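Home | Forums | Grippers | Setup | Log in

Left finger drifting on hand-held gripper pair

Tustix

Running two hand-held grippers at a foam board station. Left one won't close square anymore, tips meet fine but the base is off. Been 2 weeks. Tightened everything I could reach, no change. Fingers opened wide next to a box:

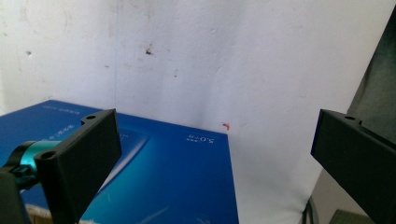
What I tried
- swapped fingers left to right, same thing
- re-zeroed the opening at power up
- checked the screws thru the small holes near the finger tops

Then backed it off and looked at it open with nothing in it. Both fingers lean in about the same to my eye, so maybe its the arm behind and not the plate?

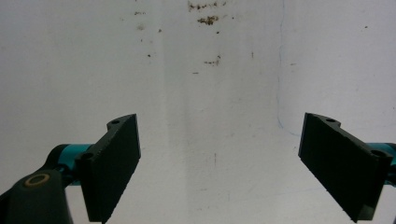
Zdeňka Rusnák

Check the arm clamp before the finger. Ours slipped in February, same symptom. Loosen, close on a flat block, retighten while its closed. Takes 4 minutes. We redo it every 3,000 cycles.

Gilchrist

Could be the cable too. If it pulls on your hand you tilt the whole thing and blame the finger. Try a straight down grab on an upright bottle in an open box, both units on. 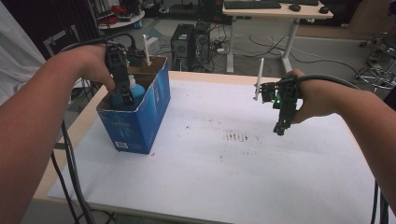 Leave slack at the wrist — not at the table. And wipe the pads, alchohol is fine. If it still closes crooked after that do what Zdeňka said.

2 comments | Last updated 25 June 2026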